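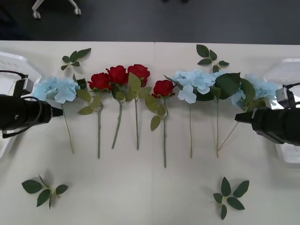
Two-arm flower cell: left gripper closes short of the stem

Posted by tablebouquet

We run a two-arm cell on a white table, artificial roses and hydrangeas laid out in a row, arms facing each other. Each gripper has a small sensor module above it. Since June the left arm has been closing on air just before it gets to the stem. The right arm is fine and, I feel, a little smug about it.

I recalibrated the left one 5 times. It behaves for 17 picks or so I tell my boss, then drifts again. Swapping the flowers did nothing except use up my lunch. The table is two panels pushed together, if that matters. What should I check before I start blaming the roses?

Ebony Grimshaw

It matters. Our two panels crept apart every time someone leaned on them, and the left arm's idea of "table" went with its panel. Clamp them from underneath, then recalibrate both arms in one session against the same marks. Doing one arm on its own is how you end up with two opinions about where the middle is.

Next, the cable to the sensor module. If it loops over the gripper, run the wrist through its full travel by hand, power off, and watch whether the cable pulls. Ours tugged the module a hair out of line at one end of the swing. I gave it more slack, retightened the bracket and wrote the date on a bit of tape. Last I looked, we were at 92 clean picks, with one hydrangea losing florets through no fault of the arm.

Flotex_fan

Have you tried turning it off and on

mornings_on_line_two

Check the mount too – the bolts at the foot, the ones you can't reach without lying on the floor. Two of mine were finger tight. Also move any spare leaves well away from the stems while you test. My detector was very fond of leaves.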